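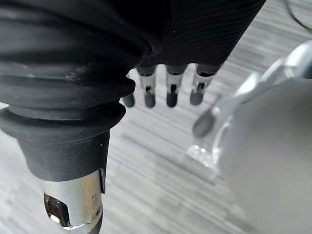 Abb. 1: Schwarzer Faltenbalg über grau gestreiftem Teppichboden

3. Drillo zum ersten Mal einrichten

Stand: 14. Mai 2019

Wenn ihr Kapitel 2 hinter euch habt, läuft Drillo auf dem Rechner und zeigt eine ziemlich leere Startseite mit dem grünen Balken oben. Glückwunsch, der langweilige Teil ist geschafft! Jetzt kommen die Lagerplätze, die Artikel und der Etikettendrucker dran, und zwar bitte in dieser Reihenfolge. Ich habe es beim ersten Mal in Poklow genau andersherum gemacht und durfte danach 229 Etiketten wieder abknibbeln (die Kleberreste sieht man heute noch).

Was ihr braucht:
Rechner mit Drillo, angemeldet als Verwalter
Etikettendrucker Ekau mit eingelegter Rolle
Handscanner Ezeani, geladen
Zettel und Stift. Doch, wirklich.

3.1 Lagerplätze anlegen

Bevor ihr irgendwas eintippt, geht einmal mit dem Zettel durch den Raum und malt auf, was wo steht. Das muss nicht schön sein. Bei mir sind es Kästchen mit Buchstaben drin, und der Zettel hängt bis heute neben der Tür.

1. Im Menü auf Stammdaten gehen, dann auf Lagerplätze.
2. Oben rechts Neu anklicken. Es öffnet sich ein kleines Fenster mit drei Feldern.
3. Ins erste Feld kommt der Bereich, also ein Buchstabe. Ich fange links neben der Tür mit A an und gehe im Uhrzeigersinn weiter.
4. Ins zweite Feld kommt das Fach, zweistellig. Also 01 und nicht 1, sonst sortiert Drillo euch die 10 direkt hinter die 1 und ihr sucht euch dumm und dusselig.
5. Das dritte Feld ist für eine Beschreibung gedacht. Ihr könnt es leer lassen. Ich schreibe da Sachen rein wie »hinten, man muss sich bücken«.
6. Speichern. Das Fenster bleibt offen, ihr könnt gleich den nächsten Platz eingeben.

Hinweis: Die Fächer zähle ich immer von unten nach oben. Viele machen es umgekehrt, das geht genauso gut, aber bitte überall gleich! Wenn ihr später oben ein Brett dazuhängt, bleibt bei meiner Zählweise unten alles, wie es war.

Achtung: Ein gespeicherter Lagerplatz lässt sich nur löschen, solange noch kein Artikel darauf gebucht ist. Danach könnt ihr ihn bloß noch sperren, und er steht für alle Zeit grau in der Liste.

3.2 Artikel erfassen

Jetzt wird es ein bisschen zäh, also Kaffee holen. Für den Anfang würde ich nur einen einzigen Bereich erfassen und schauen, ob euch die Sortierung überhaupt gefällt.

1. Stammdaten, Artikel, Neu.
2. Bezeichnung eintragen. Höchstens 31 Zeichen, mehr passt nicht auf das kleine Etikett — Drillo nimmt zwar mehr an, der Drucker schneidet es dann aber ohne jede Warnung ab.
3. Das Hauptwort nach vorn: »Schraube Linsenkopf« und dann die Größe. Wer mit der Größe anfängt, findet nachher nichts wieder.
4. Bei Einheit zwischen Stück, Packung und Meter wählen.
5. Mindestbestand eintragen. Wenn ihr keine Ahnung habt, nehmt 5, das könnt ihr jederzeit ändern.
6. Lagerplatz aus der Liste wählen und speichern.

Kleinkram, der sowieso zusammen benutzt wird, lege ich als einen Artikel an. Ein Behälter, ein Etikett, fertig. Wer jede Unterlegscheibe einzeln führen will, darf das gern tun, aber ich kenne mich, ich halte das keine zwei Wochen durch.

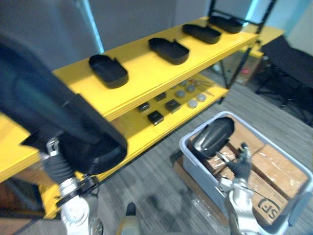

Bei Dingen, die öfter mal umziehen, gebt ihr zusätzlich einen Ausweichplatz an. Das Feld dafür ist etwas versteckt: im Artikel auf den Reiter Mehr klicken und ganz nach unten rollen. Drillo fragt dann beim Einbuchen, welcher der beiden Plätze gemeint ist. Ohne Ausweichplatz bucht es stur auf den ersten, auch wenn der längst voll ist.

3.3 Den Ekau anschließen

1. Drucker ausgeschaltet lassen und das Kabel erst am Drucker, dann am Rechner einstecken.
2. Klappe öffnen, Rolle einlegen, die Etiketten müssen nach oben zeigen.
3. Den Streifen vorne ein Stück herausziehen und die Klappe schließen, bis sie auf beiden Seiten klickt. Ich drücke dafür mit beiden Daumen.
4. Einschalten. Das Lämpchen blinkt orange und wird nach etwa 10 Sekunden grün.
5. In Drillo unter Einstellungen, Drucker den Ekau auswählen und Testetikett anklicken.

Kommt das Testetikett schief heraus, sitzt fast immer die Rolle nicht richtig auf dem Dorn. Kommt es leer heraus, liegt sie falsch herum. Und wenn gar nichts kommt: aus, Kabel raus, Kabel rein, an. Ich weiß, aber es hilft.

Achtung: Nicht am Etikett ziehen, solange das Lämpchen blinkt! Der Vorschub verstellt sich dabei, und die nächsten Etiketten sind alle um ein paar Millimeter versetzt.

3.4 Scanner koppeln

Der Ezeani wird mit einem Startcode gekoppelt, den Drillo auf dem Bildschirm anzeigt.

1. Einstellungen, Geräte, Scanner hinzufügen.
2. Die Taste am Griff gedrückt halten, bis es zweimal piept.
3. Den Code vom Bildschirm scannen, mit ungefähr einer Handbreit Abstand. Bei spiegelnden Bildschirmen den Scanner etwas schräg halten.
4. Es piept einmal lang und der Scanner taucht in der Liste auf.

Hinweis: Wer den Piepton nicht mag (ich zum Beispiel), stellt ihn unter Geräte, Töne auf leise. Ganz aus würde ich ihn nicht machen, man merkt sonst nicht, wenn ein Scan danebengegangen ist.

3.5 Die Probebuchung

Nehmt einen Artikel, von dem ihr genug habt, und bucht ihn einmal komplett durch: Platz scannen, Artikel scannen, Menge eingeben, bestätigen. Dann das Ganze rückwärts als Entnahme. Auf der Startseite müssen beide Buchungen untereinander stehen und der Bestand muss derselbe sein wie vorher.

Stimmt der Bestand nicht, schaut zuerst nach der Einheit. Bei mir stand sie einmal auf Packung, und ich hatte mich eine halbe Stunde lang gewundert, wo die ganzen Dübel herkommen.

Wenn alles passt, macht jetzt eine Sicherung: Datei, Sichern, und dann auf einen Stick, der nicht am selben Rechner stecken bleibt. Die automatische Sicherung kommt erst mit der Version im September, bis dahin müsst ihr selbst dran denken. Weiter geht es in Kapitel 4 mit den Benutzern und ihren Rechten.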